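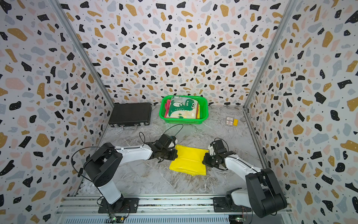
When the Folding Robot Wouldn't Let Go

Robots mess up. All the time! Grown-ups who build them will tell you so if you ask. So this page is about one mess-up, a real one, that happened in July at the Kavura workshop. It had a yellow cloth in it. And a squeak.

First, what was the robot supposed to do?

Fold laundry. Small laundry – cloths, little towels, that kind of thing. The robot has two arms. One goes left, one goes right, and they have to work as a team, same as you and a friend folding a bed sheet. Each arm ends in a gripper, a sort of pinchy hand. When the cloth is folded it goes in the green basket at the back with the others. There's one in there with a crocodile on it. Everybody likes the crocodile one.

The team calls the robot Plevby. Both arms together are Plevby, not one each. (Kids who visit always ask.)

What went wrong

It was just after 2 in the afternoon. Plevby had folded the yellow cloth lots of times that week and was doing it again. Left gripper closed on its side. Right gripper closed on its side. Lift, bring over, put down, let go.

Only the right gripper didn't let go.

The left arm didn't know that. It went on to the next step, which was to pull its corner out flat. So now one arm was pulling and the other was holding on tight. Tug of war! The cloth went as straight as a ruler. Then came the squeak, from a motor in the right arm that was being dragged the wrong way.

Ladan Ghasemi was the engineer sitting next to it. She hit the stop button. Everything stopped. The cloth had a tiny rip in the hem and the right arm had a very warm elbow.

That's all. No smoke, no explosion, sorry.

So why didn't it let go?

Good question, and it took the team until the next morning to find out. Here's how a gripper works, the short version.

Inside each joint there is a motor called a servo. A servo is a motor that knows where it is. You tell it "go to this spot" and it turns till it gets there, then it says "ok, I'm here." The computer listens for that message. Messages travel along a cable.

Now, cables on a robot arm have a hard life. Every time the arm bends, the cable bends too. Try this – take a paper clip and bend it back and forth, back and forth. After a while it gets weak and snaps. The wires inside a cable are a bit like that, they just take much longer. Plevby does one fold every 40 seconds. The log showed more than 3000 folds on that same cable.

One wire inside had cracked. Not all the way. When the arm was low the two ends touched and everything was fine. When the arm bent a certain way they came apart, and for a moment nothing got through. The "open up!" message got lost. Like when you're talking to your grandma on the phone and she drives into a tunnel.

The second problem (the sneaky one)

A broken wire is pretty normal. Parts wear out. What bothered Ladan more was the left arm. Why did it carry on?

She read through the program, all of it, and found the answer on line 266. The program told the right gripper to open. Then it waited a bit. Then it went to the next step. It never asked the right gripper "did you really open?" It just sort of hoped.

Imagine you're carrying a heavy box with a friend and you say "put it down now" and then you let go without looking. If your friend didn't hear you, somebody's toes are in trouble.

So there were two things wrong, and they needed each other. The bad wire with a good program – Plevby would have stopped and waited for help. The good wire with the bad program – no one would ever have noticed. Engineers find this alot. Big problems are often two small ones that met.

How they fixed it

New cable first. The new one is longer, with a nice wide loop, so it doesn't bend as sharply. They swapped the cable on the left arm too even though it still worked.

Then the program. Now each gripper has to answer before the other arm is allowed to move. No answer? Both arms freeze and a beep goes off.

And there's a pull limit. If a motor feels that it's pulling harder than you'd ever need for a cloth, it gives up. Giving up is a good thing for a robot to know how to do.

Akbari, the company that made the grippers, got a note with the whole story in it. Hirnska, another workshop that uses the same kind, got one as well. They checked their cables and found one that was going bad. That's why you tell people when something breaks, even if it's a bit embarassing.

What about people? Could it have hurt someone?

A fair thing to ask. The arms aren't very big, but a gripper can pinch a finger, and a moving arm can bump you hard. A stuck arm is extra tricky because it may look like it's finished. It might not be. Maybe the message is only late, and when it arrives – snap, it moves.

So the rules at Kavura are:

Hands out while the power is on. Even if it looks asleep.

Somebody always sits by the stop button.

If cloth gets stuck, stop button first, then power off, then you can pull it out. In that order.

Hear a funny noise? Say so right away. You won't be in trouble if it was nothing.

Some words to know

Gripper – the part at the end of the arm that holds things.

Servo – a motor that knows what position it's in.

Log – the robot's diary. It writes down everything it does, very boring to read, very useful when something breaks.

Fault – when a part or a program doesn't do what it should.

Stop button – cuts off the moving. Usually big and red.

Try it at home

You need a friend, a dish towel and two blindfolds (scarves are fine). Sit on the floor facing each other, towel in the middle. Put the blindfolds on and fold the towel together without talking. Hard, right? Now do it again, but this time each of you has to say "done" after every move, and the other one has to wait for it.

See which towel looks better. Then swap places and see if you can go faster without anybody pulling.

Did the yellow cloth make it?

Yep. Ladan sewed up the hem with the only thread she could find, which was blue. Plevby folds it same as before.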